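Does a Lawn Really Need All That Stuff?

Walk past the garden shelf in any store and you will see bags and bottles that promise the greenest grass on the block. Pladport says its lawn food works "like magic." Turnaline says its spray wakes up sleepy roots. Should you believe them? Let's be a little suspicious and find out what grass needs.

Grass makes its own food. Each blade takes in sunlight, air and water and turns them into sugar. Lawn food doesn't feed grass the way lunch feeds you. It adds minerals to the soil, mostly one called nitrogen. If your soil already has plenty, more of it may just wash away in the rain and end up in a stream.
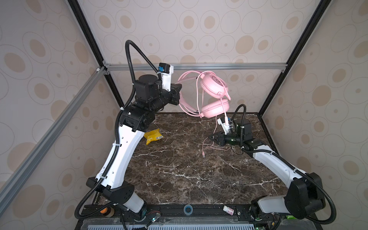

What about watering every day?

Plenty of people do it. But when water only wets the top of the soil, the roots have no reason to grow down, and short roots dry out fast in hot weather. A long drink now and then usually works better. In a dry summer grass may turn brown and stop growing. Is it dead? Often it's only resting, and it can go green again when the rain comes back.

Try a test before you believe the bag

Ask a grown-up for two small patches of lawn that get the same sun. Put lawn food on one and leave the other alone. Water them both the same way. Look at them after 14 days and again after 28, and write down what you see. 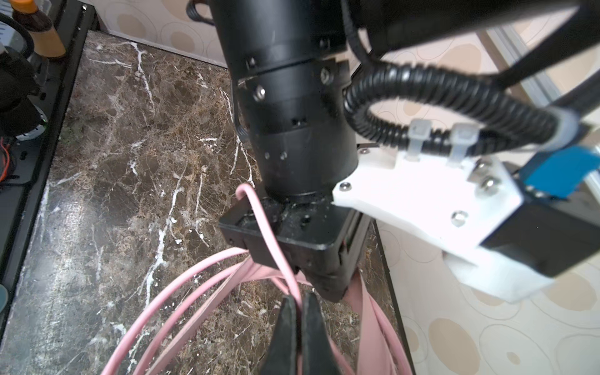

If the two patches look the same, the food may not have done much, or it may need more time. One test can't settle it. Do it again in another part of the yard and see if you get the same answer.

And those big numbers? A bag of Rudd seed says "2,000 happy lawns!" Who checked? How do you tell if a lawn is happy? The bag doesn't say, so keep asking.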